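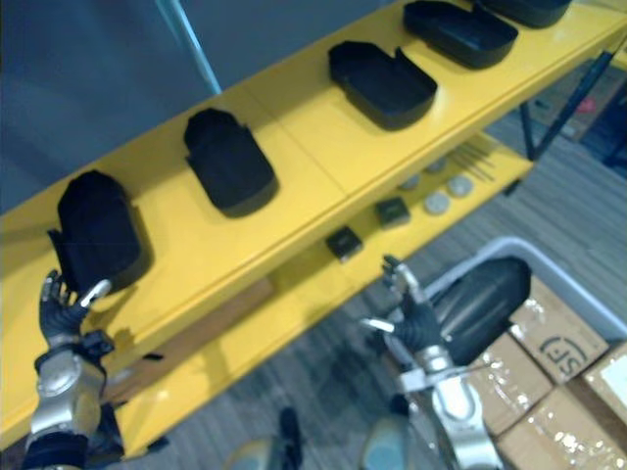 阅读时间：9分钟
搜索本站 输入关键词
分类：工坊项目 > 资助进展 > 双臂搬运

致：Benedicta Abubakari，Pralinlow小额资助
自：Ekow Ametepe，Girnetska共享工坊
2022年1月28日

关于Larkora双臂搬运机的阶段进展

Benedicta，您好：

上次通电话时您问我，这台机器到五月能不能在工坊里真正用起来。我当时说“有希望”，放下电话就觉得说得轻率了。这份报告想把依据摆出来，您看完自己判断。我的看法比申请书里保守得多，申请书那一节“预期效果”是我写的，现在重读，有几句话我不愿意再签名。

先说进度。Larkora的两条手臂都已装好，左右手换上了Aryee的多指手，躯干和头部的走线在十二月底重新做过一遍。目前练的任务只有一个：从黄色货架上层取黑色塑料托盘，放进地上的白色塑料箱。申请书里列的另外几项（分拣小零件、递工具、清台面）都没有开始，短期内我也不打算开始。

之所以选托盘，当初的理由是它轻，形状规整，摔了不心疼。前两条没错，可是做下来才知道，轻和规整对手指来说未必是好事。托盘是哑光黑的，圆角，浅口，平放在光滑的架面上时边缘几乎没有可以抠的地方。人手会很自然地用指腹一蹭，让一头翘起来，再把拇指伸进去。我们的机器要把这个动作拆成好几步，每一步都可能停在中间。手指往下按，托盘往后滑；手指不按，又翘不起来。架面若是粗糙些会容易很多，Ekow版的临时解法是垫一块防滑布，我试了两天又撤了，理由后面讲。

一、测试结果

我们做了一次正式测试，连续100次取放，中途不改参数，也不挑托盘的位置。其中18次失败。如果只看这个结果，似乎还可以，写进对外的简介里也挺好看。可我不建议拿它对外讲，原因有这么几个。

测试时托盘是我们自己码的，方向一致，间隔也差不多。平时工坊里谁用完随手一放，斜的、叠着的、里面还有螺丝的都有。测试里没有一次是叠着的。

失败的定义也偏宽。托盘进了箱子就算成功，至于是放进去的还是掉进去的，没有区分。我回头翻录像，觉得有相当一部分应该叫“掉”。托盘空着，掉了就掉了，若是装着东西，结果就完全两样。下一轮测试要把这两种情况分开记，数字会难看一些，这一点先跟您打个招呼。

还有，测试期间我一直站在旁边，手放在急停上。机器有几次犹豫，手指悬在托盘边上迟迟不动，我忍住没有去碰，它后来自己恢复了。换一个不熟悉它的人站在那里，多半早就按下去了。这种“恢复”算不算可靠，我说不好。

失败大多出在左手起盘那一步，右手拿稳之后到放进箱子这一段问题少得多。申请书里预计的难点恰好相反，当时我们担心的是放，为此还给箱口做了一个导向框。导向框现在靠在墙边，没有用上。

二、关于双手配合

申请书里有一句“左右手协同可明显提高效率”。目前看不到证据。

我们试过让左手去掀下一只托盘，同时右手把上一只送到箱子上方。动作看着很漂亮，来参观的人都喜欢看这一段。问题是两边一起动的时候，躯干会有轻微的晃动，左手指尖的位置就跟着漂。起盘这一步的余量我们量过，指尖高低偏差超过5毫米基本就抓空。单手做的时候躯干安静得多。我把两种方式的录像交错着看了几个晚上，没看出双手版本快在哪里，它省下来的时间都花在重新对准上了。

有人会说把底座加重就好。也许吧。底座加重意味着这台机器以后更难推，而工坊的地面是灰色地毯，现在推它已经够费劲了。我不想为了一个还没证明有用的动作，先把一个确定要用的功能弄坏。

所以暂定的做法是：轮流动，一只手动的时候另一只手保持不动。慢是慢一点，至少出了问题知道是谁的问题。如果三月底之前晃动能压下去，再把同时动作打开。

三、工作区

货架是工坊公用的，下层还放着别人的零碎，我们没有权利清空。Larkora只许动上层。控制程序里给下层划了禁区，手一旦低过架面就回撤。这个禁区我亲手测过，往下引它，它确实会退。但我也见过它在退的时候肘部扫到架子腿。禁区管的是手，没管肘。这是个设计疏漏，由我负责，二月的第一件事就是补上。在补好之前，只有我在场时才允许上电，这一条已经写进工坊的使用说明。

前面提到的防滑布，效果是有的，起盘一下子顺了很多。撤掉它是因为别人的架子不会有防滑布。我们申请这笔钱的说法是“在不改造现有环境的前提下”，垫了布再报成绩，等于偷偷改了题目。您若觉得这个条件可以放宽，请直接告诉我，那样五月的目标会现实得多。我自己倾向于不放宽，但我承认这里面有一点面子的成分。

光线也是一个问题。下午太阳低的时候，黄色架面会反光，黑托盘的阴影边缘和托盘边缘混在一起，识别偶尔把影子当成盘沿。手就很认真地去捏一个影子。我试过调曝光，好了这头坏那头。目前是把窗帘拉上再跑，这又是一种改造环境，我心里有数。

四、数据和训练

到目前为止，示教录下来的取盘片段有745段。这个数字在上次的简报里已经出现过，当时措辞是“大量高质量数据”。我把后四个字收回。里面有不少是我自己刚学会操作手套那几周录的，动作迟疑，中间停下来喝过水，也有做了一半放弃的。拿这样的片段去教机器，它学会的很可能就是迟疑。

一月我开始重看这些片段，给每一段标上能用、不能用、存疑。进度很慢，看久了眼睛会骗人，早上标的和晚上标的标准就不一样。我打算请工坊里另一位熟悉操作的成员独立标一部分，两边对一对。如果差得太多，那说明连人都说不清什么算一次好的取盘，谈训练就早了。

顺便说一句，Aryee手的指尖胶套磨损比想象中快。新套和旧套的摩擦差别很大，旧片段和新片段混在一起训练，等于两双不同的手。片段里没有记录当时用的是哪一副胶套，只能靠日期去推，推不准的归到存疑。以后每次换套都要在日志里记一行，这件事说过两遍，真正照做是从上周开始的。

五、经费

主要支出仍是手部的备件和胶套，走线返工花了一些，托盘和箱子几乎没花钱。明细表另附，和批准的预算相比，备件一项超了，导向框那一项有结余，我申请把结余挪到备件。之所以超，是右手拇指的一根腱绳断过，换的时候发现旁边那根也快了，一并换掉。供货那边说这属于正常损耗。对我们这种用法来说，我不太信，但也拿不出反驳的依据，只好把每次更换的日期和当时跑的任务都记下来，攒够了再去谈。

没有申请追加的打算。在起盘这一步说清楚之前，多给钱只会让我们多买几样东西。

六、到五月之前

二月：补肘部禁区；统一胶套记录；片段标注做完。
三月：按新的定义重做取放测试，托盘位置由不参与项目的人来摆，允许叠放。放下和掉落分开记。
四月：视三月结果决定要不要恢复双手同时动作。若起盘仍不稳，整月都花在起盘上，别的都停。
五月：交总结。

我对三月那次测试的估计是，成绩会比现在低，可能低不少。请不要把它理解为退步。真正让我不安的情形是成绩没有变，那多半意味着我们又在哪里不自觉地帮了它。

另外有一件事想听您的意见。工坊里有几位成员问，这台机器做的事一个人弯两次腰就做完了，为什么要花这份力气。我目前的回答是，取盘只是练手，练好了能换别的任务。这个回答我讲了几个月，自己听着也越来越空。取盘学到的东西有多少能带到别的任务上去，我们手里一点数据都没有。三月测试之后，我想拿出几天，用一种没见过的浅盒子跑一遍，不重新录片段，就看它能做到什么程度。结果不论好坏都写进总结。如果您认为这超出了资助范围，我用自己的时间做。

您二月若要来工坊看，最好提前讲一声，胶套需要提前换好磨合一下，刚换上的那副太粘，托盘会甩不脱手。演示时我会照常站在急停旁边，也会让您随便摆托盘。

Ekow Ametepe

附：支出明细表；测试失败记录（含录像对应时间）；使用说明修订稿

标签：双臂 多指手 示教 共享工坊 中期报告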